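Speaker notes: Fruit waste in small shops
Last updated: September
2 comments · 43 shares

Slide 1. Greet the room and thank Nimal Herath for the invitation. Speak slowly. Say that we followed 4 shops in Rulia, and that together they threw away almost 683 kilos of fruit. 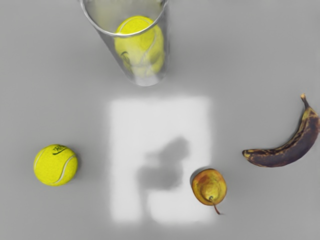

Rulia, September

Slide 2. An overripe banana is still good for baking. Ask who has bought one at half price. Wait for hands.

Slide 3. Blagoje Živković's price labels. Mention the shop in Gilchrist only if there is time.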